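Home | Properties | Checklists | Forms | Contact
Print this page | E-mail this page

GARSIDE HOUSE, PIDBRIDGE
Room safety check, upstairs bedroom
Checked by: Valentina Toledo
Date: August 27, 2022
Copy to: Sheila Pilkington, Kacper Zawadzka

Key: OK / FIX / WATCH. Comments short please, Sheila reads these on her phone.

1. DOOR AND WAY OUT
Door opens full width, nothing behind it - OK
Latch - FIX. Sticks. Have to lift the handle and pull. Guest will panic with that in the dark. Kacper has a spare in the van.
Escape card on back of door - OK, but it's the old one with the Cusitcombe office number. Swap.
Hallway outside - OK now. Vacuum was parked there when I came up, moved it.

2. SMOKE ALARM
Tested, loud - OK
Battery changed in March per sticker - OK
Dust on cover. Wiped it.

3. WINDOW
Opens and shuts - OK
Restrictor - WATCH. One screw backing out, tightened by hand, needs a proper driver.
Blind cord - FIX. No cleat. This was on the last sheet too!! Families book this room. Do not let it go out again untill the cleat is on.

4. ELECTRICAL
Outlets, no cracks, no scorch - OK
Lamp cord - OK
Extension cord behind dresser - FIX. Take it out, the Skitar heater was pluged into it. Heaters go straight in the wall, every time, I don't care how short the cord is.
Heater tip switch - works. OK

5. BED
Frame bolts - all snug, 2 needed a quarter turn. OK
Headboard - pushed, no wobble. OK
Bedding - white or cream with the dark script print. Check care tag is still on when it comes off for wash, I didn't strip it.
Brown things on the bed - WATCH. Folding / clearing still going on while I was in. Nothing soft gets left on the bed or near the heater at handover. Closet shelf, or bag it and label it.

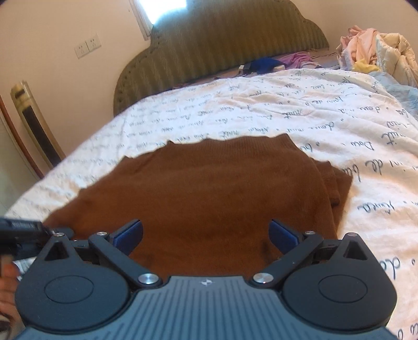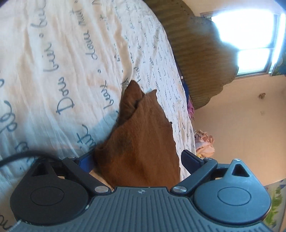

6. HEAT AND SOFT STUFF
Three feet clear around heater - FIX. Chair was closer than that. Moved it, put tape on the floor so it stays put.
Nothing draped on heater - OK today
Candles - none found. OK
Spare blankets, closet shelf - OK but stacked too high, they slide when you open the door. Half of them can go down to the hall cupboard.

7. FLOOR
Rug - FIX. Corner curls on the door side. Grip pad or get rid. I'd get rid.
Boards - one lifts by the closet, not a trip yet. WATCH
Bags, shoes, chargers - picked up, OK

8. FURNITURE
Dresser strapped to wall - OK, pulled hard on it
Closet rail - sags in the middle. WATCH. Heavy coats on the ends for now
Mirror - both hooks in. OK

TOTALS
Looked at 22 lines or so, didn't tally. 5 FIX items, see below.

TO DO BEFORE NEXT GUEST
- Door latch (Kacper)
- Blind cord cleat (Kacper, FIRST)
- Extension cord out (done, it's in the office, don't bring it back)
- Chair, see tape (done)
- Rug (Sheila to decide)
- New escape card (me)
- Window restrictor screw, while you have the driver out
- Bed cleared

COMMENTS
Jamie Dawber: Cleat is in my truck, can drop it off. Latch I'd replace, not oil, it's been oiled.
Sheila Pilkington: Rug goes. Budget left for this room is $285, latch and card come out of that. Please keep reciepts.
Wenjie Wan: Brown sweater was on the bed, plus whatever the other brown bundle is if it's not the same thing. Will check before I put anything away. Closet shelf has space once the blankets go down.
Kacper Zawadzka: There by 11. Need 15 minutes for the cleat, longer for the latch.
Valentina Toledo: Fine. Initial each line when done, don't just text me.

Print this page | E-mail this page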